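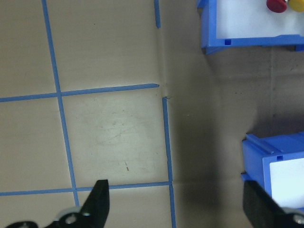

Wrist camera view: tape grid, two blue bins, gripper open.

Taping a grid for bin sorting

Our shop arm came with a Kukonel controller and a manual translated by an optimist. The manual wants a calibration plate. We have painter's tape.

1. Cover the work surface with kraft paper and smooth it from the middle out. It will wrinkle anyway.

2. Lay the long tape lines first, then the cross lines. Press the ends down hard or they curl, and a curled end looks like an object to Marno, our detection script.

3. Jog the gripper to each crossing and save the point. Budget 55 minutes and a snack.

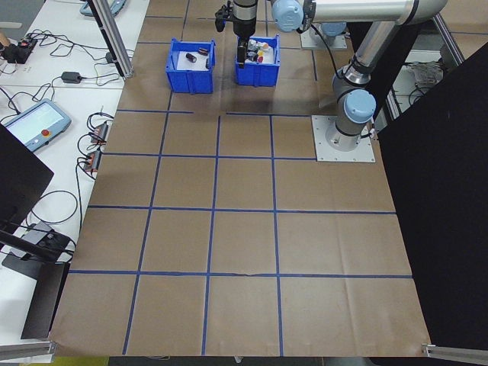 4. Set the bins where the arm can reach straight down into them, and write down which cells they touch. Someone will move them in May and swear they didn't.

5. Run slow. I use 9 percent speed until the fingers have cleared every bin wall twice – plastic bins are cheap, but fingers from Prelard are not.

6. Now let it sort. My first long run logged 3,000 attempts and 2,467 picks. The rest were mostly shadows, which Marno still grabs for with real confidence. Move your lamp before you touch the code.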